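Sunday, 3:40 pm. Sorting bench

Carrying on with the teardown parts from the Fondby job. Want the small stuff split by type before Svetozár Ďurica does the weigh-in, otherwise we are back to one mixed box like in July. Four yellow bins out, steel tray in the middle as the drop spot. Marker labels on the rims, redo any that smear.

Tray: one round red board, a bundle of thin wires (red, yellow, white), small metal clip-type part up in the corner.
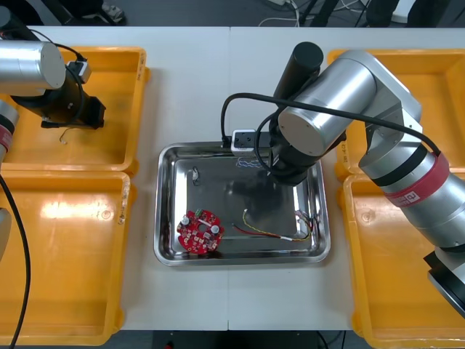
Lot sheet says 1202 for this batch, Buvow copy says something else, go with ours. Boards and wires never share a bin. Frayed ends catch on the capacitors and then you're picking at it for ten minutes. Wires get a twist tie if there's one handy.

Checked the bins for strays. Vibration motors with their leads on stay together, upper left. Do NOT snip the little white plugs, Villalobos pays less without them. Round red board goes lower left.

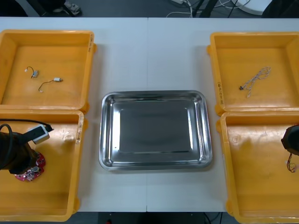
To do

- wipe steel tray betwen lots, blue marks near the top rim
- new marker, fine tip. Old one is dying
- ask Svetozár if Iltanlow still wants boards with the capacitors on
- bags: 200 small left, order 21 large
- clips, own bin or go in with misc metal?? leaning misc
- lot sheet column for motors is too narow, fix before next print

Some 3000 pieces still in the back crates. Next lot Monday if the scale is free.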